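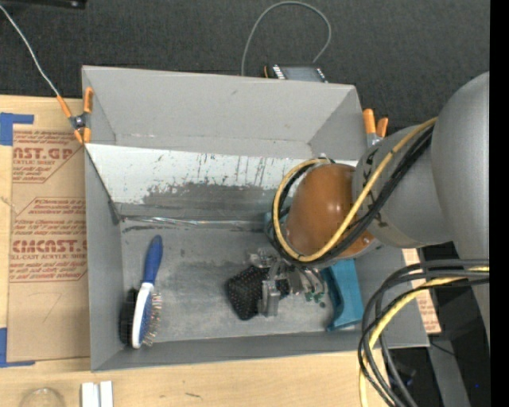 It is always the brushes that stop the table, one sorter at the Gurnon site remarked during the September sessions, adding that a comb or a cup could be placed without a word but a brush with two faces would be passed from hand to hand. Similar remarks were recorded at Tosadell. They are taken up in this section, which deals with objects that combine several materials or serve more than one purpose.

4.2 Mixed objects

Of the 564 small household objects entered in the Flivberg inventory, 416 were given the same category by both sorters at the first attempt. The remainder were discussed and, where no agreement could be reached, entered under the heading "mixed". Brushes of all kinds were over-represented under this heading. The inventory includes 26 articles for the care of animals, most of them brushes and combs, and these were divided between "pets", "personal care" and "cleaning" in a manner that differed from one session to the next.

The double-sided grooming brush in Figure 2 illustrates the difficulty. Dense black bristles occupy one side of the head and thin metallic pins with small light tips stand out from a blue pad on the other. Sorters who looked first at the bristles tended to treat brushes of this type as clothes brushes or ordinary hairbrushes, while those who looked first at the pins more often recognised an article for a dog or cat. The handle gave little help. A rounded end with a hole for hanging is common to kitchen, bathroom and pet articles alike, and colour was mentioned seldom.

Figure 2. Double-sided pet grooming brush with other small objects in an open grey bin.

A second difficulty concerns objects named by their surface. The black mesh-textured object in the same figure could be entered by texture alone, but the Soler list, from which our categories were adapted, makes no provision for this and requires a use to be stated. Sorters faced with such objects wrote "holder", "cover" or left the field blank. We have retained these entries as written and have not corrected them afterwards.

Material proved a weaker guide than expected. Handles, pads and pins are commonly joined in a way that does not allow them to be taken apart at the sorting table, and the rule of entering an object under its heaviest material was applied unevenly at both sites. The revised rule, by which the working face decides the category and the second face is noted in the remarks column, is set out in Section 4.3.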